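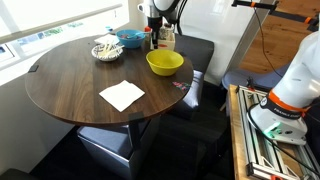
Keith Rudd has been clearing tables, one way or another, for 30 years, and if you give him half a chance he will tell you that most people do it badly. They reach across. They stack a bowl on top of a spoon and then wonder why the whole pile slides. They wipe toward themselves and end up with crumbs in their lap. He learned the trade in his uncle's diner, carried it through two hotels and a hospital cafeteria, and for the last stretch of his working life he has been the dining room lead at Holletti, a catering company that runs lunch rooms for office buildings and serves 200 people on a busy day at its main site.

So it was Keith they sent upstairs in March, when Holletti signed on with a small automation company called Ziltden to find out whether a robot arm could take over some of the clearing and setting. He went, he says, with his arms folded. He'd pictured something on wheels, with a face maybe, bumping into customers' chairs. What he found was a pleasant corner by a big window, with padded seats and a round table, and a couple of white arms that had no face at all and didn't go anywhere.

"I stood there and I thought, well, that's it?" he told me, laughing. "I've had busboys taller than that."

The work that goes on at that table is humble stuff. Bowls, napkins, a little dish of sticks, a wooden box, a few odds and ends of the kind that pile up wherever people sit down together. Somebody lays the things out, the arm has a try at picking one up and putting it where it belongs, and then somebody lays them out again a little differently. An afternoon can pass this way very quietly. I sat through a good part of one with a cup of coffee going cold beside me (well away from the table, I should add, where I'd been firmly told to keep it), and I found it oddly restful, a bit like watching someone else do a jigsaw puzzle.

What Keith brought to all this was something the engineers hadn't known to ask for. On his second day he moved a napkin. The Ziltden people had been setting their napkins out square and flat, because that's how a napkin looks when you take it from the packet, and Keith told them kindly that he had never in his life cleared a napkin that looked like that. He crumpled one and put it down near the edge. Then he told them about the cups that come back with things balanced on top of them, and the bowls people use for everything except food. By the end of the week he had filled several pages of a yellow legal pad, and those pages are still pinned up in the Ziltden office, coffee rings and all.

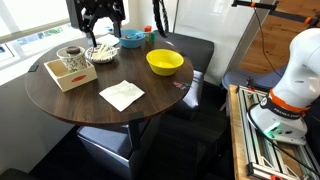 The round table by the window, with a paper cup in the wooden box and a napkin near the front.

It changed his job, though it took everyone a while to admit it. Two mornings a week he is off the lunch room floor and up by the window, and his title now has the word "training" in it, which pleases his wife more than it does him. The money is a little better. His knees are a good deal better. What he misses is the noon rush, the noise of it, and the regulars who used to tell him about their kids while he worked his way around them. He still gets some of that on the other days, and he's careful to guard those days on the schedule.

For the rest of the crew, the picture is more mixed, and I don't want to pretend otherwise. There are 13 of them on the Holletti dining room staff, and when word first got around about the arms, a couple of the younger ones started looking for other work right away. One left for a warehouse job before anybody had sat down with her to explain what the project was. Holletti's managers say now that they should have talked to people sooner, and the people I spoke with in the kitchen agree with them, some in stronger language than I can print here. The company has since put it in writing that no one will lose hours during the trial. What comes after the trial is a question I asked several times and in several ways, and I got a lot of friendly answers that didn't quite settle it.

There's also the plain fact that the arms need looking after. A table set up for a machine to work at has to be kept in order in ways that a table set up for people doesn't. Someone has to learn which bowls are easy to grip and which aren't, and order accordingly. Someone has to notice when things are drifting toward the rim. At Bakhtiari, a bakery supply firm across town that went through a similar change on its packing line, the manager told me that she'd expected to need fewer people and ended up needing about the same number, doing different things. Her packers spend less of the day lifting and more of it watching, and not all of them like watching. It's tiring in its own way, she said, and she's started breaking it into shorter turns.

Keith understands that very well. He's a man who likes to keep his hands moving, and the hardest thing he had to learn upstairs was to stand still and let the arm take its time. "First few days, I kept wanting to reach in and help," he said. "You see it hanging there over the box, thinking it over, and everything in you wants to just grab the thing and be done with it."

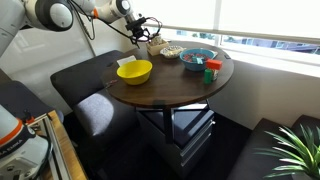

At the alcove table, the gripper is poised above the small wooden box.

He doesn't reach in anymore. He has taken to talking to it instead, under his breath, the same way he used to talk new hires through their first tray — easy now, come around the side, leave that one for last. The engineers tease him for it, and then I caught one of them doing the very same thing.

Whether any of this ends up in a real lunch room will depend on Vanance, the property company that owns most of the buildings Holletti serves, and on what its tenants make of having an arm beside the table where they eat their soup. Vanance has asked to see a demonstration at a single table first, with office workers sitting on the far side of the room. Keith has been asked to run it. He said yes, as long as it isn't on one of his floor days, and as long as he gets to set the table himself.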